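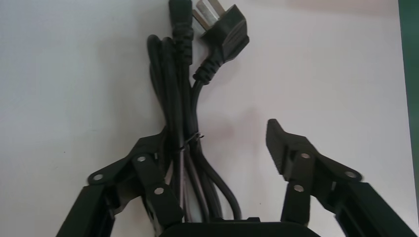

Keep the Cord, Keep the Tie

My position on power cords is simple. Bundle them, tie them once in the middle, write down what they belong to, and put them away. I have argued this with enough people that I would like to have it in one place.

The usual advice runs the other way. Every book on clearing out a house has a page on the cable drawer, and the page says to throw out anything you can't identify. I followed that advice in March of last year. I had a grocery bag of black cords in the hall closet of our apartment in Gratemcombe, and I could not have told you what half of them were for, so the bag went to the electronics bin at the transfer station. Within two months I needed three of them. One was for a Ulier desk lamp that had been my mother's. The lamp has an odd round connector, and the replacement cost more than the lamp would bring at a yard sale. I bought it anyway and was annoyed for a week.

The books get one thing right, though. A cord you can't identify is no use to you while it sits in a bag. Where they go wrong is in treating this as a fault in the cord. The cord was identifiable on the day it came out of the box. It had a twist tie around its middle and it was lying next to the thing it powered. Somebody took the tie off, threw it in the trash with the packing foam, and used the cord for four years. Then the cord came out of the wall and went into the bag bare.

So I now keep the tie. It goes back on the cord as soon as the cord is unplugged for good, and if the cord is in use, the tie is twisted around the slack behind the furniture. It weighs nothing and it costs nothing. People buy packs of hook-and-loop straps for this job, and the straps are fine, but I have never needed to buy one.

How you fold the cord matters more than what you fasten it with. The factory way is to go back and forth in long loops and tie the bundle at the waist, and I think the factory is right. The loops lie side by side, the plug stays at one end where you can see it, and the whole thing takes up about as much room as a cucumber. What most of us do at home is wrap the cord tightly around a hand, or worse, around the charger brick. That puts a hard bend right where the cable leaves the plug. The ribbed sleeve at that spot is there to let the cord flex a little at a time, and it can't do much if you fold it flat every evening. My old laptop charger split at exactly that place. So did its replacement, until I changed how I put it away.

Right-angle plugs need a word of their own. With a straight plug, the bundle will slide into a narrow box any way you like. A right-angle one sticks out at the side and the prongs catch on whatever is next to it. I store those with the prongs facing up and nothing resting on them. They are worth the trouble, as anyone with a bookcase against an outlet will know. If I had to give up every plug in the house but one kind, I would keep the angled ones.

Then there is labeling. I use masking tape folded over the cord near the plug, with the name of the device in pen. My friend Aicha Tazi thinks this is ugly and uses colored dots with a list taped inside the cupboard door. I have seen her system work well for her. I have also seen her husband standing in front of the cupboard with a cord in each hand, reading the list. A word on a piece of tape can be read by anyone in the house, and that settles it for me.

The harder question is how many to keep, and here I have moved some distance toward the other side. I used to save every cord I was given. When my uncle closed his repair counter at the Eshun building he sent me home with a carton of them, and I was pleased to have it. It sat under the bed for two years. When I finally sorted it I had 641 feet of cord, measured on the hallway floor, and I had a use for very little of it. Most went to the school in Eseo, where they run a secondhand computer table in the fall. I don't regret giving it away. I kept one spare of each common type and every cord that belongs to something we own, and that fits in a shoebox.

I don't accept that a tidy home is one with no spare cords in it. A household that owns a printer, two lamps, a fan and a sewing machine is going to own the cords for them, and now and then one will fail on a Sunday evening. The person with the shoebox plugs in another and carries on. The person who cleared out the drawer goes shopping, and pays for the packaging and the trip besides. I have been that person and I did not feel any lighter for it.

A cord with damage is another matter. If the outer layer is cracked or the prongs wobble, it should go, however rare it is. I check when I fold them. It takes a few seconds to run the length of a cord through your fingers, and you are holding it anyway.

The shoebox lives on the second shelf of the hall closet now, under the light bulbs. The Ulier cord is at the front with its tape on.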